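Mendside Bench Guide
Section 4: Taping the sorting grid

Last updated 5/10/24

Right, so you've got your table set up from Section 3 and it's time to lay the grid. I've done this more times than I can remember and I still muck up a line now and then, so don't stress if yours comes out a bit wonky. The grid is there so small parts stay where you put them while you're mending something, and so you can jot "third square along, back row" in your notebook and find that screw again after lunch.

What you'll need

Blue painter's tape (I buy the Tamura stuff, but any low-tack tape will do)
A long straight edge or tape measure
Pencil
Scissors or a sharp knife
Damp cloth and a dry one

Caution: don't use duct tape or packing tape! The glue leaves a sticky film and you'll be at it with eucalyptus oil for a whole weekend (ask me how I know).

Laying the long lines

1. Clear a patch of table and wipe it down with the damp cloth, then go over it with the dry one. Old scuffs that won't shift are fine to tape over. Grit and crumbs are not.

2. Make pencil ticks along the front and back edges, 12 cm apart. I went with 12 because my parts trays fit inside with a finger's width to spare. Go bigger if you work on bigger things.

3. Stick the end of the tape down at the back tick, pull out enough to reach the front in one go, and hold it just above the table. Line it up by eye, then lower it.

4. Press from the middle of the strip out towards both ends with the side of your thumb. If it's drifting by a whisker, leave it. If it's way off, lift it slowly and have another crack.

5. Cut the end square. Tearing is quicker and I do it all the time, but you get a raggedy edge that likes to lift.

Note: if you run out of roll halfway down a line, start the next piece right up against the last one. A little gap or a bit of a sideways step between pieces won't hurt anything, and a parts grid isn't a chessboard.
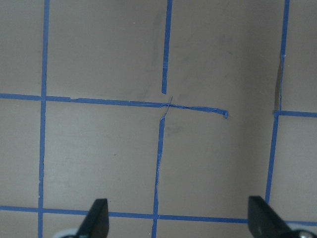 Do I have to replace a whole strip when one bit of it goes ragged?

Only the bad bit needs to go. Score across the strip on either side with a knife (lightly, you don't want to mark the table), peel that piece out, wipe underneath and lay a fresh length in the space. I'd only redo the full line if it's frayed in several spots or the ends have started curling up.

Laying the cross lines

6. Make your ticks down the left and right sides, same spacing as before.

7. Start with the line furthest from you and work forwards, so your sleeves aren't dragging over fresh tape.

8. Run each strip straight over the top of the long ones. Some people like to cut at every crossing so nothing doubles up. It does look smart, but it takes forever, and I gave it up after one table.

9. Leave a little strip of bare table below the last line at the front. You'll rest your wrists there, and tape along a front edge gets rubbed up in no time.
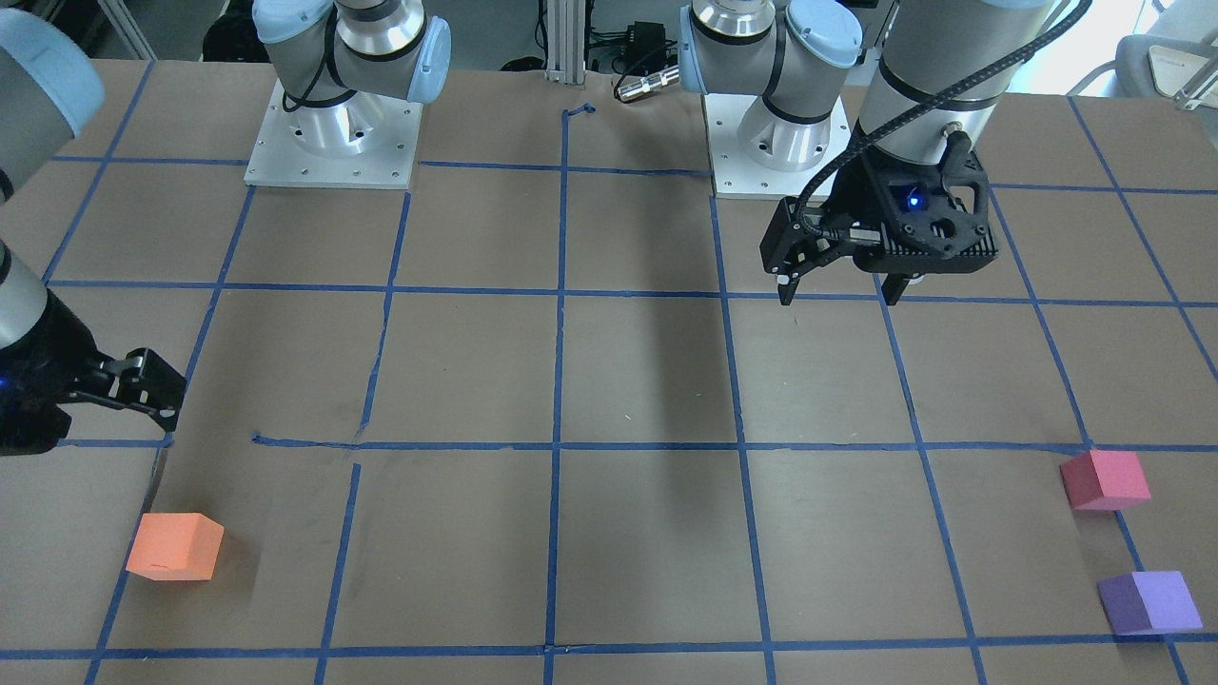
10. Once all the lines are down, go over every crossing with the back of a spoon. Doubled tape is where the lifting starts, so give those spots a good firm rub.

11. Leave it for 60 minutes before you put any weight on it. (I usually make it through one cup of tea and then cheat.)

Caution: keep solvents and hot tools off the tape. If you spill something, blot it, don't wipe it along the line.

Looking after it

Check for loose ends whenever you clear the table. I strip mine completely each December and start fresh, and that works out well for a hobby bench. Peel slowly, keeping the tape folded back low over itself. If it leaves a bit of residue, dab it with warm soapy water before trying anything stronger.

Labelling the squares is covered in Section 5, along with the little cards I use for the Braviser trays.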